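Okay, thread time. People keep asking me whether robots can do chores yet, and I've spent all winter on exactly one chore, which is putting small stuff into bins and taking it back out again. So I have opinions!

1/ Some background for new folks. I work on a two-arm setup at Pedville and the job is sorting. Things sit in one bin, they should be in another bin, please move them. My nephew could do it at three while also eating a banana.

2/ The dream customer is any small shop with a back counter. Returns, spare parts, bottles that got put back in the wrong place. Same thing at home really, it's the kitchen junk drawer all over again (mine has 2 tape measures and I can never find either one).

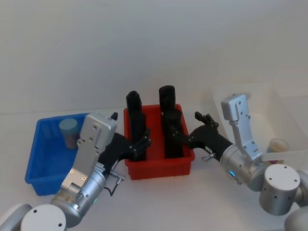
Two hands, one red bin.

3/ The hard part is the crowding. One arm and one object on a bare table, that's a nice afternoon. Put both arms over the same small bin and suddenly they have to be polite to each other, and the software for being polite is way harder than the software for grabbing.

4/ Tall things standing up close together are the worst. You go for one and bump its neighbor, the neighbor leans, and now your plan is for a bin that doesn't exist anymore. I have watched this more times than I'd like to say out loud.

5/ Numbers, because somebody always wants them. In January we logged 3,242 moves on the sorting job. 115 of those needed a person to step in. I was thrilled and my sister, who manages a stockroom, was horrified. She asked who was going to stand there for the 115. Fair!!

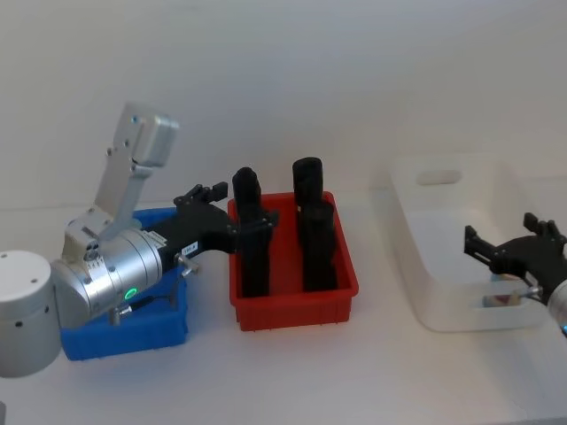

Could a robot unload my dishwasher today?
Plates in a rack that never moves, maybe, on a good day and slowly. Mixed cups, lids and a wet whisk, I wouldn't leave it alone with those.

6/ That one came in from three different people so I figured I'd put it in the thread. Speed is the other thing. Online clips are often sped up, and people see them and think they're getting a waiter. At real speed you could make toast while you wait.

7/ Where I do see it working soon is the dull middle of a shop day. Same bins, same spots, same 15 items, and a human close by doing something else. Flallau has a packing bench that looks like that and I'd happily bet lunch on it.

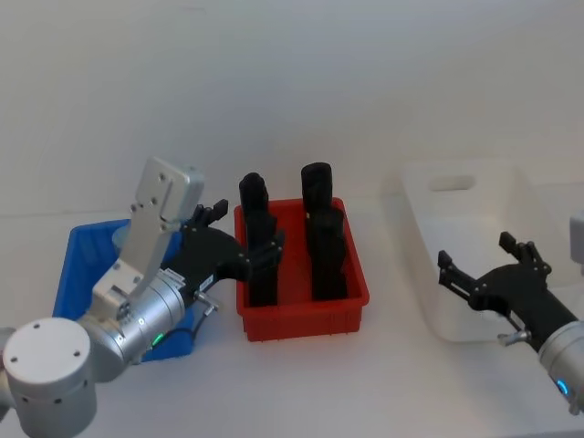 Solange Bezerra
Manipulation test lead, Pedville
02/04/2020

8/ (Putting my name and job in here so the reposts stop calling me "a robot lady." I mean, I am one, but still.)

9/ Somebody from Pimentel asked about bin color. We like bright ones. Clear or pale plastic on a white table is rough on the vision side, the edges just melt away, and then the planner isn't sure where the wall is. If you're setting up a shelf for a machine, buy the ugly loud bins.

10/ And leave gaps! Fingers need room. Everybody packs a bin as full as it'll go, which is great for storage and

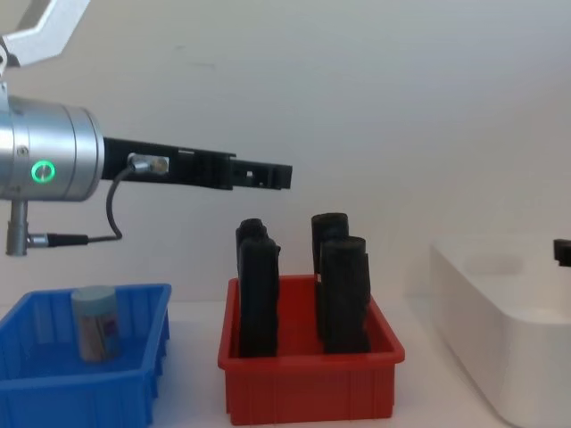 miserable for a gripper that has to get down between things before it can close on one. We lose more time on that than on anything else.

11/ So, chores. Sorting known items, nearly there. Folding, no. Tidying a kid's room, please come back in a good few years. I'd still rather have a slow arm that's careful than a fast one near my mugs.

12/ Next up is a trial at Kiltelness with messier bins and stuff lying on its side. I'll post how it goes, bad days included. Replies are open, I'll get to them after dinner.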